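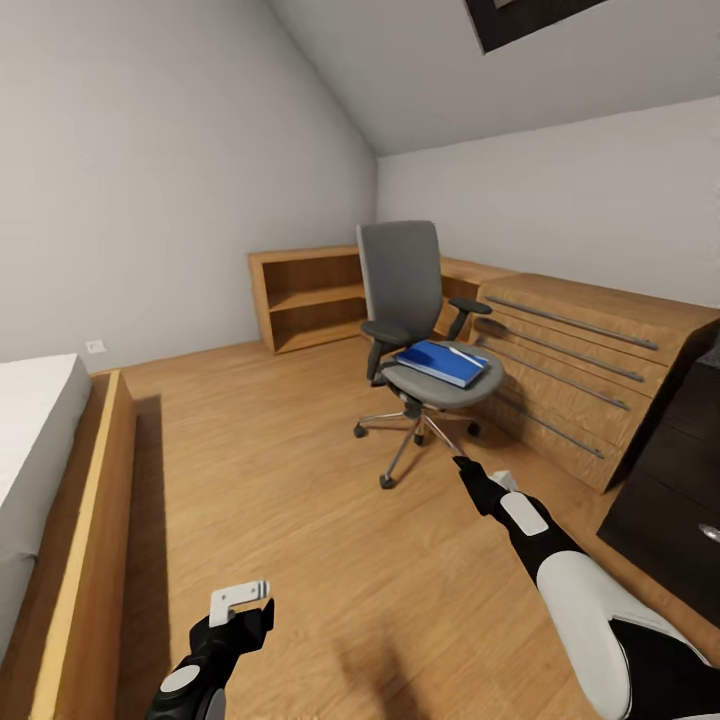
The attic bedroom, bed on the left

Attic room too hot to sleep in, what would you do first?
Posted by Fikri Chong

Hi all! We moved into the top floor of a place in Mirnwood last October and loved it all winter. Now it's warm out and my bedroom is an oven until nearly 2 in the morning. I've got a box fan, which mostly moves the hot air from one side to the other. The landlord is fine with small changes but won't pay for AC. A guy at Noonan quoted me $1,037 for a portable unit plus fitting – way over what I wanted to spend. Is there anything cheaper worth trying first?
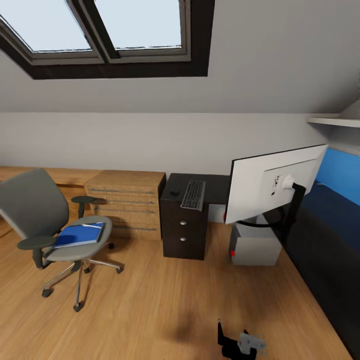
Skylight and the sloped ceiling

Riku Ikeda
Shade the glass before you spend a dime on cooling. I had the same problem in Wircombe and an outside blind on the skylight did more than any fan (inside blinds help too, just less, the heat's already in by then). Mine was a Pendero one and I put it up myself in an afternoon. Then open up at night, turn the fan around so it blows OUT, and crack a window downstairs so cool air gets pulled up. Shut everything again by breakfast.

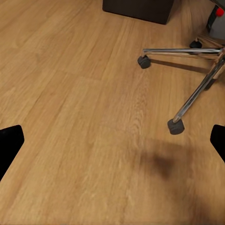 Floor, closer up

atticmouse
What Riku said about the fan. Also ask your landlord how much insulation is over that slope, mine had next to none and I was paying $676 a summer to run a window unit. Somebody will tell you to put down a big rug, and I wouldn't bother. Those honey-colored planks look nice bare, and a rug does nothing for heat coming through a roof. I did swap my comforter for a plain cotton sheet, cost me 20 bucks and I sleep a lot better.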